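Bathroom vanity

A bathroom vanity is a washbasin and a cabinet joined into one piece of furniture. The basin sits on top or is moulded as part of the top, and the cabinet below hides the plumbing and gives the household somewhere to keep towels, spare soap and cleaning gear. It is one of the hardest-working pieces in any home, and a wonderfully clever one too — a sink, a shelf and a cupboard sharing the same small patch of floor!

Origins

The vanity grew out of the washstand, a small table that held a jug and bowl in the bedroom. Once running water reached the house, the bowl stayed put and the table had to make room for pipes. Cupboard doors followed, partly to keep the pipes out of sight and partly to make use of the space around them.

Parts

The top is commonly ceramic, stone or a solid moulded material. A ceramic top with the basin formed in it has no join for grime to gather in, and a quick wipe brings it up beautifully. The drain may be in the middle of the basin or towards the back, where it leaves more cupboard space underneath.

The base may be timber, board or metal. Solid doors are the usual choice, but glass-panelled doors have a loyal following and give even a plain cabinet the look of a good old sideboard. Bases either stand on the floor or hang from the wall. Wall-hung models are easier to mop under, while floor-standing ones are simpler to fit and put less strain on the wall.

Sizes

Narrow vanities made for powder rooms can be as little as 400 mm wide. Family bathrooms often take something much wider, sometimes with two basins. The Tagle, a compact floor-standing model from the maker Arnura, was listed in its March 2020 range with a 22 mm top and a choice of clear or frosted doors.

The back ledge

Most ceramic tops have a flat strip behind the basin. It carries the tap and, in nearly every home, whatever gets used morning and night. Furniture writer Shirley Tremblay calls it "the busiest shelf in the house" and suggests leaving 100 mm clear beside the tap so the whole strip can be wiped in one go. Liquid soap, a toothbrush cup and a soap dish are the classic residents. Matching colours are a small pleasure here, and pale greens look especially fresh against white ceramic.

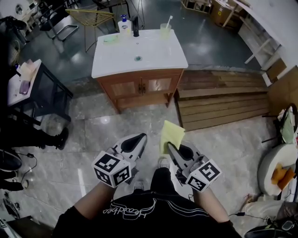
Care

Wipe the basin with a soft damp cloth and a little dish soap, then dry around the base of the tap, where hard water leaves its chalky ring. Black tap finishes need a gentle hand: scouring powder will dull them. Lift cups and dishes off the ledge every few days and rinse their undersides.

Wooden bases like to be kept dry. Mop up splashes along the top of the doors, and leave the cupboard open now and then to let the air through. Glass panels can be cleaned with warm water and a splash of vinegar — spray the cloth, so that nothing runs into the door frame.

See also

Washstand
Pedestal sink
Soap dish
Medicine cabinet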